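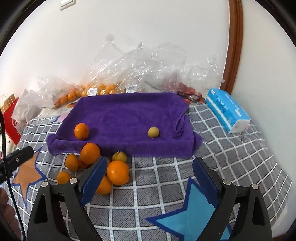
March, evening

Started at two with the left finger. The new blue pad had been sitting too low on its bracket and the tip was closing past its mate, so I took out the pins, shimmed the bracket with a strip cut from a yogurt lid and put it back together. It closes square now. The Grorside drawings show the pad flush with the end of the linkage, but their printed parts came out short on my machine and I gave up on following them closely a while back.

Set up on the kitchen table again with the checked cloth and the purple towel. I like the towel for this. With the front edge rolled up there is a lip to get over, and the fruit doesn't wander off once it is let go. The checked cloth is less good. The white lines bend toward the corners of the view, which is only the lens, but when I go back through the recordings I catch myself trusting the lines. I should do the lens correction before anything else and I keep putting it off.

Two pieces up on the towel, an orange near the left end and a small pear farther along, and the rest bunched up on the cloth in front of it. I had thought of spacing them out and decided against it. Anyone can pick up an orange that is standing on its own. The cluster is the part I want to get right, with one large orange leaning on the towel and a reddish one mostly hidden behind its neighbors.

Did 28 runs in all, moving the fruit between runs. I threw out five. In two of those the cable snagged and pulled the tool sideways, and in the other three I was tired and rushed the release. Large oranges are easy if I come in level. The small ones want the fingers nearly shut before I get there, otherwise the pads knock the one next door. Pears I still do badly. They turn as the pads touch, and the narrow end slips up and out. Coming at them from the stem side helped some.

The cable needs a proper fix. At present it just hangs down the left side and gets in front of everything. Killcombe sells a spring clip that would hold it to the handle, but the postage is more than the clip. I will try a binder clip and a piece of felt first.

Kept the clear bags of fruit along the back of the table the whole time. The plastic throws a lot of glare, and the sorting script, the one I call Chiriac, marked the big bag as fruit over and over. It is right in a way, there is fruit in the bag, but I don't want the tool reaching for it. For now I have told it to ignore everything behind the back edge of the towel. That will break as soon as I move the towel. Note to self: write the towel position at the top of each log, not in the margin.

Stopped at half past five to eat. Afterward I took the right finger apart to see how the holes were wearing. The inner one has gone slightly oval – I could feel it with the pin in, a small click each way. The outer one is fine. I have enough black filament for one more pair of linkages, and I'll print them with thicker walls around the holes this time. Started the first one before washing up. The printer says 16 percent as I write this.

Still undecided about the Anley servo. It is quieter than the old one and holds its position well, but it gets warm when I leave it gripping, and I don't want it that close to my hand for a whole afternoon. I could have it let off a little once the pads have made contact. That means reading the current properly, and the board I have reads it poorly. Left it in the drawer.

Fruit is back in the bowl apart from one pear that had gone soft on the side from being squeezed. Ate that one. Tomorrow the binder clip, then the lens, then more pears. Need to buy felt and another roll of black.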